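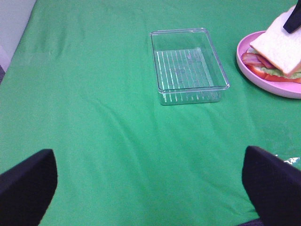 The Wisix studios at Starangate opened their doors to the entertainment press in July, and 30 reporters and editors were admitted for the morning. The visit was arranged to mark the new series of Devent, the celebrity interview programme.

Guests were received at 10 a.m. and taken first to the main studio, which seats an audience of 70. The floor manager explained how arrivals are kept apart, so that a guest whose appearance has not been announced does not meet the public before the recording. Telephones are handed in at the door.

The party then moved to the picture archive on the second floor. It holds 3000 prints from premieres and award evenings, most of them still filed by hand under the surname of the star. 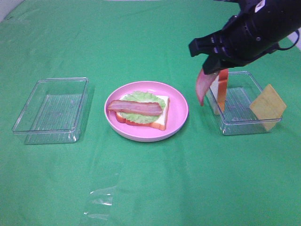
Vesna Todorova asked whether families may request the removal of photographs showing young children. The archive replied that they may, and that such requests are normally settled within the week. She remarked that a written rule would be of more use to editors than a custom.

A short discussion followed on the reporting of births and engagements. The programme's practice is to wait for word from the couple or their agent before anything is broadcast.

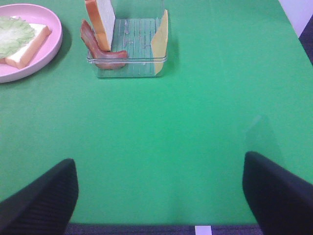 Reading time: 2 minutes

The last part of the morning was given to the Yalçınkaya room, where guests wait before going on air. Şükran Taşdemir presented the running order for the first programme, which will last 49 minutes and contain two interviews. The names of those taking part were not released. Requests for press places at later recordings should be sent to the studio office in writing.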